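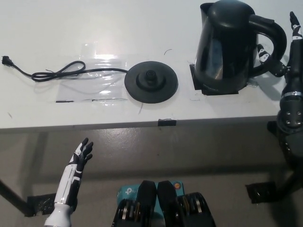 The Kettle Station

When I started at Relwood, the kettle station was two chairs and a bin of rags. You took a kettle off the belt, set it on its base, checked that it sat flat, took it off again, and wrapped the cord. The target was 686 a shift. I did it for three years beside a woman who had done it for 20, and she never looked at her hands.

The robots came in September. The company had bought them through Achari, and Achari sent a man with a laptop who stayed for a month. He put a white table where our chairs had been and stuck tape on it to mark where things went. He asked us to show him how we picked up a kettle. I picked one up. He asked me to do it again, slower.

"You turn your wrist before you touch it," he said.

I told him I hadn't known that. He wrote it down.

My new job title was cell attendant. I stood behind a yellow line with a tablet that ran a program called Wurkport. When the robot stopped, Wurkport asked me why, and I chose from a list. Grip lost. Cord in path. Part missing. Other. For the first week I mostly chose Other, and then a message came down from the office asking us to be more specific.

The cords were the hard part. A kettle is the same shape every time, but a cord lies however it fell. The robot would put its hand out and wait, and I would step over the line, straighten the cord, and step back. Then I pressed Resume. My pay was the same to the cent. My shoulder stopped hurting by winter, and I slept better than I had in a long time.

The woman who used to sit beside me was moved to packing, at the far end of the building. There had been 43 of us on the floor in the spring. The company said no one would be let go, and no one was, but when people left they weren't replaced. The break room got a new machine that sold Cola and nothing else. We used to fight over the window table. Now you could have it any time.

She came by the station once on her way out, with her coat on. The robot was reaching for a kettle. It opened its fingers around the handle and she watched the whole thing with her bag held against her stomach.

"It's slow," she said.

"It doesn't take lunch."

"It turns its wrist," she said. "Like you do."

I said that was because of the man with the laptop. She nodded. She stayed for two more kettles — she had a bus to catch, and I could see her working out how long she had — and then she asked me if it was lonely over here.

I said it was quiet. I said you got used to it.

The tablet buzzed. The count had passed 3000 since the last service, and Wurkport wanted me to confirm that the fingers had been checked for wear. She leaned over my arm to read it.

"Well, go on," she said. "Check its fingers."

I got the cloth and stepped over the line. When I turned around she was already at the door, zipping up her coat.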